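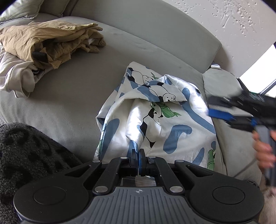

**Figure 3.** Start of a sofa-tidying episode under the revised protocol. The near gripper has closed on the lower edge of the panda-print fabric; the second is held beside the heap, above the armrest. Other garments remain on the seat.

### 3.2 Operator rules for deformable items

The first version of the collection protocol, used in Istdale until February, specified the task only by its end state. Operators were told which items should be folded and where they should be placed. Review of the resulting 1,773 episodes showed large differences in how the first contact was made, and Caron and Nair therefore drafted a set of rules covering the approach and grasp phases. The rules apply to all two-handed episodes with cloth.

1. The first grasp is taken on a free edge or hem. Grasps in the middle of a heap are allowed only when no edge can be reached.
2. The fold held between the fingers must be narrow enough for both fingertips to stay in view of the wrist camera.
3. The second gripper waits beside the item, with its jaws open, until the first has closed. It must not pass between the first gripper and its camera.
4. Items outside the current instruction are left where they lie, including those touching the target.
5. Cables are kept behind the hand and clear of the seat or table surface.

Rule 3 caused the most disagreement. Operators at the Grorkstead site found a fixed waiting position tiring, and the text was amended so that the second gripper may drift as long as it stays clear of the item. Figure 3 is labelled as compliant with Rules 1 and 3 under this wording.

Compliance was scored by two annotators working independently, with a third (Gautier) settling disputed cases. An episode failing Rule 1 or Rule 2 was kept but tagged; one failing Rule 3 was removed from the training split, as the occluded frames could not be repaired. Of 3,736 episodes recorded after the change, 272 were removed on this ground. Rule 4 was scored from the final frame alone, so an item moved and then put back is not detected.

New operators completed 40 practice episodes before their recordings were accepted. Practice data are not included in the totals given above.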